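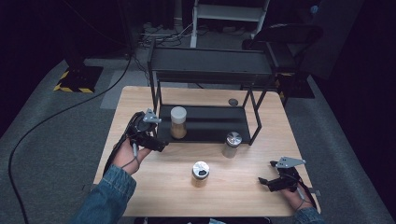

Jars, a two-tier shelf and a pair of hand-held grippers at a demonstration table.

I have a confession to make about rulebooks: I love them. Give me a ring binder with tabs and I'm happy for an afternoon. So when the people at Tolance asked if I wanted to come by and read their house rules for hand-held gripper work (and try a few shifts at the table myself), I said yes before they'd finished the sentence.

The binder runs to 71 pages, and I'd guess half of those are about things I'd never have thought to write down. Where your feet go. How long you pause between one try and the next. What counts as "put away." That last one gets four pages all to itself! A jar is put away when it's standing upright on the shelf it was meant for, with the whole base on the shelf, and you've let go and backed off. If you're still touching it, you're not done, and the try gets logged as unfinished.

My first morning I knocked out what I thought were 20 lovely ones and got most of them sent back. I'd been letting go and whipping the gripper away in the same motion, like I was late for a bus. The rule says open, stop, then leave. It's in bold on page nine, and I'd read page nine. I just hadn't read it with my hands.

Jars are a funny thing to write rules about. The Tolance binder sorts them by lid first, then by size, then by what's inside, and there's a hard limit of 500 grams on anything glass. Over that and you swap to plastic. Lids stay on the whole time unless the task sheet says otherwise, and if the task sheet does say otherwise, the lid gets its own resting spot on the table, marked down before you start. I asked why it couldn't just go wherever and got a very patient look.

Then there's the cable section, which I think every workplace with a plug should steal. Walk the line of every cable before you sit down or stand up to work. Keep loops away from your heels. Tape the edges of anything a person could kick. A shop I visited last March, over at Wunwood, has a much thinner rulebook (it's a folded sheet, really) and even theirs puts cables in the first paragraph.

The part I liked best is the bit they call the bare table check. You do it at the start of every session and again after a break: clear the surface, bring both grippers in low, open them wide, and hold still over plain wood while you count to five.

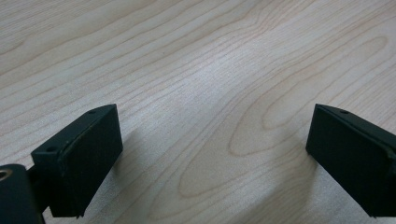
It feels silly the first few times, I won't lie. You're standing there pointing two expensive pincers at nothing. But you look at the pads while you're counting, and you look for crumbs and smears and loose screws, and by my third day I'd started doing it without checking the sheet. The binder wants pads retired after 4000 closes, whether they look worn or not. I argued for a while that you could judge it by eye. I lost that argument, and the person I lost it to had a drawer full of old pads to show me.

Where I do part ways with them is the paperwork. Every rejected try needs a code, and the code list came from a supplier called Jellport that seems to have thought of every possible mistake and then a few impossible ones. Code 613 is "object correct, shelf correct, order wrong." I used it a lot. I also used it wrong a lot, and I'd happily trade the whole list for a dozen plain sentences. Holroyd did exactly that with theirs last year, and their sheets are a pleasure to read.

Tolance is redoing the binder this fall, and I've put in my request for a shorter code list and bigger type on page nine.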